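Two arms, four trays and a lot of very small connectors: news from the Flenditier Robotics Club

What a term it has been! When we started back in October there were plenty of us who had never wired so much as a doorbell, and now the club has a pair of arms working side by side on the big white table and a proper sorting task to get them through before the summer showcase at Udport.

For those who missed the last newsletter, the task is called the Jurkgate Sort (after the corridor we used to meet in, before we got the workshop). Small electronic parts wait in orange-yellow trays on either side of the table, and the arms have to pick them out and bring them to the steel tray in the middle. It sounds easy. Then you try to get a gripper to close on a motor hardly bigger than a shirt button, with a wire that springs off in whatever direction it fancies, and you start to have a lot of respect for your own fingers.

We chose the parts on purpose to be awkward. There are little vibration motors, a twisted cable, a bundle of thin coloured wires and a round red circuit board, and every one of them needs a different approach. The board has a hole in the centre and components all round the ring, so the grip has to go somewhere that won't knock anything. The wires are worse, if you ask me, though the Year 12s who look after the right-hand arm have become very fond of them and won't hear a word against them.
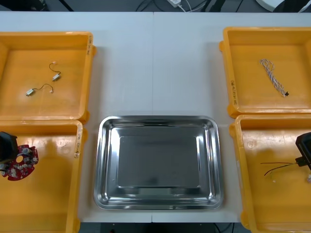

Most of our evenings now go on practice runs. One person drives, one keeps the log, and the rest of us try very hard not to shout advice. The log is up to 392 attempts, and the target we set ourselves for the showcase is a batch of 40 in a row without anyone reaching in to help. We aren't there yet! Our best streak came to an end when a connector plug caught on the rim of a tray and took its motor back down with it, and the groan could be heard in the car park.

Anselmo Arboleda has been coaching the drivers, and his big change this term was to slow everything down. He had us do a whole session at half speed, just watching where the jaws were when they closed, and the difference afterwards was huge. Wires that used to slip out are now being picked up near the connector end, where there is something to hold on to. He has also talked us into labelling trays by hand, which has saved a good deal of arguing about what goes where.

The software side is coming along too. Babaei, our home-made scheduling program, decides which arm goes next so that they don't both head for the middle together. It still has its moods, and if you enjoy hunting for bugs we would love to have you.

Come and see it all at our open evening on 21 May 2022, from half past six in the workshop. Visitors can have a go at driving, younger brothers and sisters included, and there will be tea and flapjacks. Entry is free, but we are hoping to raise £200 towards new gripper pads, so do bring some change for the cake table.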